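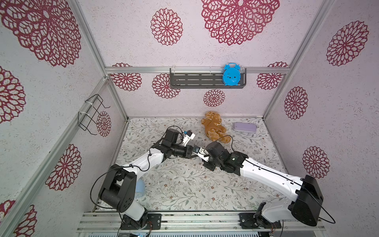
Premville workshops that run small robot arms have a new set of house rules to work from, and very sensible reading it makes too. The Nillent guide, which came out in June after a good long spell of drafting, deals with the everyday matters that people in this line of work tend to carry in their heads and seldom write down. It has a whole section on two arms sharing one rail, where the grippers can come within a whisker of each other over the middle of the mat, and it asks that every such pair be given an agreed meeting zone and a slow speed inside it. Cables get a page to themselves, with particular attention to those that loop out wide from the wrist or pass close to whatever is lying on the floor, be it a teddy bear or anything else.

Lertchai Sitthichai, who led the writing at Suksawat, is delighted with how it has been received. "We had hoped for 300 readers and we have passed 1,000 already," he told us, over a very welcome pot of tea. "People write in with their own rules, and some of them are better than ours!"
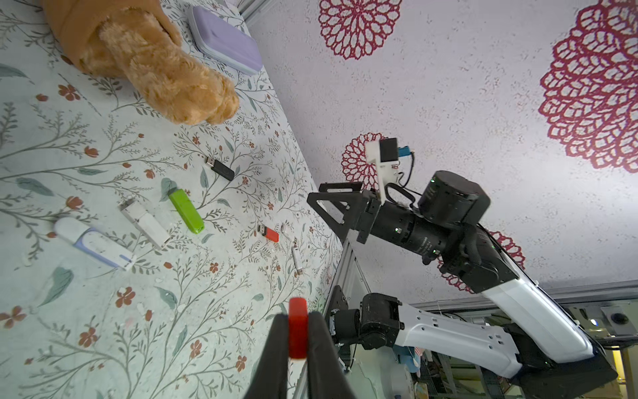
Small items are where he expects the most argument. The guide would like them laid out with space between them before a run begins, and it wants a person to stop both arms before reaching in to tidy up, however tempting it may be to nip in quickly.

The guide runs to 12 pages and is free to borrow from the Dikelus reading room, where 3 printed copies are kept at the front desk. Comments are welcome there as well, and Lertchai promises to read every one.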